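Trikulcombe Home & Family Board > Around the House > Guests and Visitors
Thread: Guest room for a long stay (my in-laws, all summer)
Page 1 of 2

quiltedmaple
Posts: 212
Sun 31 May

Hello friends, I've been reading this board for ages and I finally have something worth starting a thread over. My husband's parents are coming to stay with us from the end of June until the leaves turn, and possibly into November if the paperwork on their new apartment drags on like everyone tells us it will. We've had guests before, of course, but always the long weekend kind, where you put a towel on the end of the bed and buy nicer coffee. I have never had people really live in that room, and the more I think about it the more I realize it's set up for someone with one suitcase and a Sunday flight home.

I love them both dearly, I should say that up front! My mother-in-law taught me half of what I know about cooking and my father-in-law will fix every squeaky hinge in the house before he's finished unpacking. I just want them to feel like it's their room and that they aren't in the way. Anyway, I spent the weekend in there and this is where I've got to so far, and I'd love to hear what I've missed.

1. Bedding. I took everything off and started over. They both run cold, even in July, and she likes a bit of weight on her feet, so the thin summer coverlet has gone to the linen closet and the big patterned blanket is going on top where they can fold it down or pull it up. I've washed two sets of sheets and I'm thinking of getting a third. Pillows I'm unsure about. He sleeps with one flat one and she sleeps with what looks like a wall.

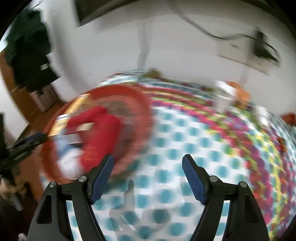
2. Drawers. Emptied the whole dresser. This took most of a day, and I found my own wedding shoes and a box of cables that don't fit anything we own. I left the top drawer lined with paper and put in a little sewing kit.

3. Closet. Half empty. The other half is winter coats and I have no idea where else they'd go.

4. Light. The overhead is fine for finding a sock and terrible for reading. I have my eye on a Wekura lamp with the bendy neck but I'd like to hear from anybody who has lived with one.

5. Somewhere to sit that isn't the bed. I haven't solved this one. The room is small, and if I put the armchair in, the closet door only opens partway.

6. Kitchen shelf of their own. She'll bring her own tea and her own spices and I'd like her to be able to put them down somewhere and find them in the same spot the next day.

So what else? I have a few weeks and a modest budget and a husband who says "it's fine, they're my parents," bless him.

Selorm Ofori
Posts: 3557
Moderator

Welcome to the posting side of the fence, quiltedmaple! What a nice thing to be fretting over. My wife's mother lived with us for most of a year and I'd put the chair at the very top of your list, above the lamp and above the third set of sheets. A person who has only a bed to sit on ends up either lying down in the afternoon when they don't want to, or sitting out in the living room feeling like they have to make conversation. My mother-in-law wanted to close the door and knit and be left alone for an hour, and she was so much cheerier at supper for having done it.

Take the closet door off its hinges and hang a curtain. Ten-minute job and you keep the hardware in a bag for later. Your father-in-law might enjoy doing it himself!

On the lamp, we have the Wekura one in our den. It's been good to us. The switch is on the cord, down by the floor, so if either of them has trouble bending I'd look for something with a switch at the base.

dottie_in_the_valley
Posts: 840

I'm going to disagree with Selorm a little, and he's used to it by now. I wouldn't let a guest walk in and find the closet door missing. My own mother would have taken it as a sign that we'd gone to trouble over her, and then she'd have spent the whole summer apologizing. Some folks of that age just do not want to see any evidence of effort! I'd rather find a narrower chair. There's a slipper chair in nearly every thrift store in the country, low with no arms, and it'll tuck in next to a dresser nicely.

The thing I'd add to your list is hooks. Hooks on the back of the bedroom door, hooks in the bathroom, one by the front door for each of them. We had my parents for a winter and I came home every day to a bathrobe on the doorknob and a cardigan on the newel post, and I was quietly cross about it for weeks before it dawned on me that I'd given them no place to hang a single thing outside the closet.

Mitiku Wolde
Posts: 97

I'm on Dottie's side about the door and Selorm's side about the chair, so I'm no help at all.

We have my parents every other year for 3 months and by now we have a system, or my wife has one and I carry things. The best purchase we made was a small electric kettle for their room. My father is up at five. He doesn't want to wake the house and he doesn't want to sit in the dark kitchen waiting for it to be a decent hour, so he makes his tea and reads the news on his phone and comes out at seven like a gentleman. Ours is a Bituda and cost me 30 dollars on sale. It shuts itself off, and I'd insist on that.

Also ask them before you buy the pillows. My mother brought her own in a suitcase, compressed in one of those vacuum bags, and it came out like a loaf rising. All the ones we'd bought went to the dog.

quiltedmaple
Posts: 213

Oh, I love all of this, thank you! Hooks! There isn't a single hook in that end of the house and I never noticed. And Mitiku, the kettle is such a good thought, he is exactly that kind of early riser, we hear him trying to be silent, which involves a great deal of slow creaking.

Door versus no door, I measured again and Dottie's slipper chair idea might just work on the window side if I shift the bed over. I'll go look at the thrift store on Friday.

brackenridge_bob
Posts: 1405

Can I be the grump? I've read down this far and everybody is talking about furniture, and in my experience the furniture was never where the trouble came from. We had my wife's folks for a summer with a beautiful room and a brand-new mattress, and by week five we were all tiptoeing. What we hadn't done was talk. Who cooks, and on which nights. Whether they want to be asked along every time we go out. What to do about the TV, which in our case was on at a volume you could feel in your feet. I would trade the lamp, the chair and the kettle for one good conversation over coffee in the first week.

dottie_in_the_valley
Posts: 841

Bob, you old bear, I agree with you more than I'd like to, but I'd never do it in the first week. They've just traveled! They're tired and on their best behavior and they'll say yes to anything you put in front of them. Give it two weeks and then have the coffee.

brackenridge_bob
Posts: 1406

Two weeks is how habits get made. By then she's cooking every night because the first night she offered and you said how lovely.

quiltedmaple
Posts: 214

I think I'm going to have to have half the conversation in the first week and half in the third, and keep you both happy. The cooking is a real question. She'll want to do all of it, and I'd happily let her, but I do like my own kitchen on a Saturday.

I've been puttering with the small stuff tonight. Something I've come around to is having one spot for the things that otherwise wander all over a house when there are extra people in it, the reading glasses, the medicine boxes, the phone charger, the slip of paper with the pharmacy's number on it. I tried a basket and it was hopeless, everything sank to the bottom. A tray works better for us. I have an old round red one with the paint well worn off the bottom and a chip or two in the rim, and I looked at replacing it with a pretty Boateng one with handles, and then I thought, no, it holds things and I won't mind one bit if somebody sets a hot cup on it.

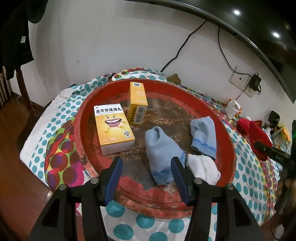 The other thing I did was write out the house on an index card, meaning the Wi-Fi password, which burner runs hot, how to jiggle the back door, what day the trash goes. My husband laughed at me, and then he read it and asked since when did the burner run hot. I'm going to ask him to write it again in his mother's language, in nice big letters, and tape it inside the kitchen cabinet where it won't look like a set of rules on the wall.

Still no decision on the coats.

Mitiku Wolde
Posts: 98

Coats: under our bed, in the flat zip bags. Your bed, I mean, not theirs. It's undignified but it's only until fall.

The card in their language is a very good idea. My mother reads English perfectly well and still she was touched when my daughter did hers, with a drawing of the trash can on it.

Selorm Ofori
Posts: 3558
Moderator

I'll second the card. One more from me and then I'll let other people have a turn. Give them a key on the first day, each of them, on their own ring. We had one spare between my mother-in-law and the rest of the world, and she stopped going for her walks because she didn't want to ask for it. It was weeks before my wife worked out why. I still feel bad about that one.

And let us know about the slipper chair, would you? Dottie will be unbearable if it fits.

dottie_in_the_valley
Posts: 842

I'm unbearable already. Bring a tape measure, honey, and sit in it before you pay, they can be awfully low for a tall man to get up from.

quiltedmaple
Posts: 215

Keys! Adding it to the list now. He's six foot something, so I'd better take my husband along to test it. Will report back after Friday.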